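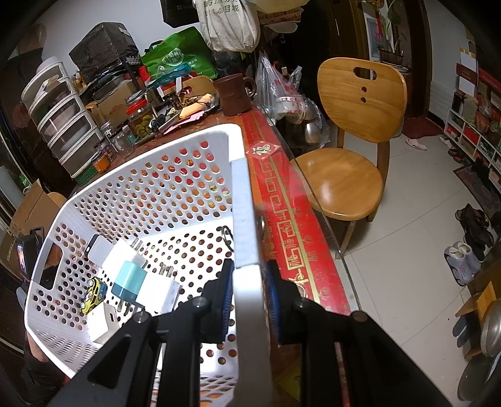

Flurari Home Handling Group, Tool Support

Ticket: Hand gripper loses the basket rim during lift
Product: Mok hand-held gripper, blue finger pads
Opened: September 3, 2018
Status: Waiting for parts

Problem reported
The gripper closes on the rim of the white perforated basket without any fault. When the operator raises it, the inner finger slides upward on the plastic and the rim comes out of the jaws. The load was small household electronics, a power bank and a toy car. In one of the drops the basket came down on the glass table top. The glass has no damage, but I ask that we treat this as a safety matter.

Log

Entry 1. I repeated the task at the same table, with one finger inside the basket wall and one outside. Of 50 lifts, 7 lost the rim. All of these were in the first part of the lift, before the basket was at the height of the mug.

Entry 2. Cleaned both pads with warm water and dish soap, dried them with a tea towel. No improvement that I could notice. Please do not use methylated spirits on the pads, it makes the colour go dull and the surface hard.

Entry 3. Measured the closing force at the finger tips. The reading was 80 newtons with a new spring and 155 is the number written in the Tandow setup sheet. I thought at first my gauge was wrong, so I borrowed a second one and the reading was the same.

Entry 4. Opened the housing. The spring fitted is the light one, meant for the Zunico soft-goods kit. It has the same length and the same colour, so it is easy to mix them. Our spare spring was also from this bag.

Reply to the question from Tandow: yes, the housing screws were tight, and no, we did not change the finger angle.

Until the correct spring arrives
Do not lift the basket over glass or over a tiled floor. Keep one hand under it. If the rim starts to move, lower the basket and open the jaws, do not squeeze harder.

Still open: correct spring ordered, not yet received. I will repeat the same lifts after fitting and write the result in this ticket.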